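Sink caddy with a handle, worth the space?
3 min read · December · posted by Suha Shboul

Trying to get the sponge off the counter for good. Picked up a Skunen caddy and a mesh scrubber to go in it. Tall handle, shallow tray, lattice floor.

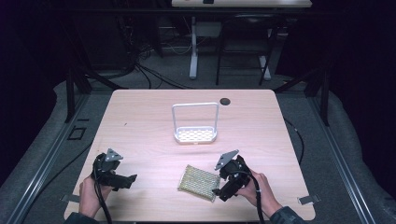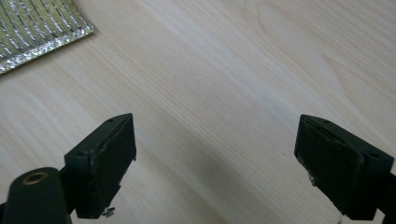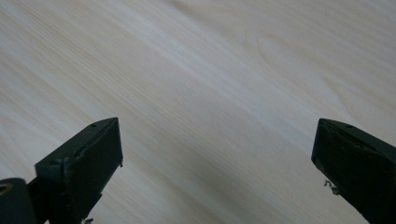
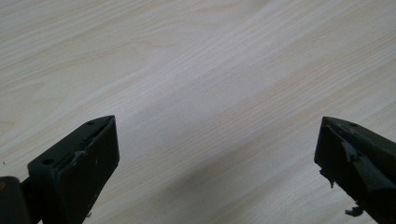
My sink ledge is 11 inches long and I want room left for the soap. Does the shallow rim hold a sponge well enough when you carry it?

dutetti84
Mine does fine. Lay the sponge flat. Rinse the tray once a week or the little openings clog.

Distitz
I'd skip the caddy. A hook inside the sink dries a mesh sponge faster and takes no ledge at all.

Suha Shboul
Hooks fell off mine 3 times — textured steel.

dutetti84
Same problem here. Caddy stays put.

Distitz
Then wipe the steel with alcohol first. I still say a tray is one more thing to wash.

Suha Shboul
Fair. I'll try the caddy for a month and post back.

76 views · 11 comments · Share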